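Simulation data collection – working meeting, November
Project: Nandura, two-arm tabletop tasks
Present: Aravind Pai (chair), Dewanti Oei, Abdelilah Ragab, Prakash Kartha
Apologies: Vignesh Lobo
Start: 2:00 p.m.

1. Previous minutes
Accepted with one correction: the item on wrist camera calibration belongs to Dewanti, not Prakash.

2. Episode count
Prakash reported 156 new episodes of the can task accepted since the last meeting. Target for the first training set remains 3000. Abdelilah asked whether replays with changed lighting count toward the target. Agreed that they do not; they are logged separately under the parent episode.

3. Rejected episodes
19 episodes were rejected at review. Most had the can passing through the finger mesh at closure. Abdelilah has traced this to the contact settings on the thumb and will raise the solver iterations. Dewanti noted that the simulation will then run slower than real time on the older workstation, which makes teleoperation difficult. Aravind prefers to keep the higher setting and move operators to the newer machine. Agreed.
The remaining rejects were operator errors (wrong start pose, recording stopped early). No change to procedure.

4. Idle arm
Discussion of what the right arm should do while the left is carrying. Operators currently leave it wherever it was, and the policy trained on the Flasano subset picked up small drifting motions as a result. Dewanti proposed a fixed rest pose. Prakash objected that a fixed pose would remove useful variety for later handover tasks. Compromise: free placement at the start, then no deliberate movement until the left hand has released.

5. Tray layout
Tray positions are to be randomized per episode within the limits in the scene file. Layouts with the second tray partly outside the head view stay in the set. Abdelilah to confirm that tray poses are written to the log in the table frame and not the camera frame.

6. Labels
Task text will have five wordings per task. Vignesh had sent comments in writing: avoid "put away", name the tray by color. Accepted.

7. Actions
Abdelilah – thumb contact settings, tray pose check
Dewanti – written rule for the idle arm, circulate before next session
Prakash – move operator accounts to the newer machine
Vignesh – final task wordings

Closed 3:10 p.m. Minutes: D. Oei

Attachment to items 4 and 5

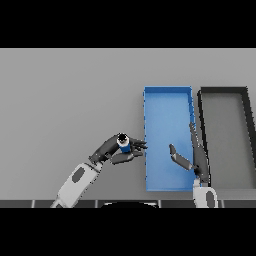
Can task in simulation, head view: can in the left hand near the blue tray, right hand open.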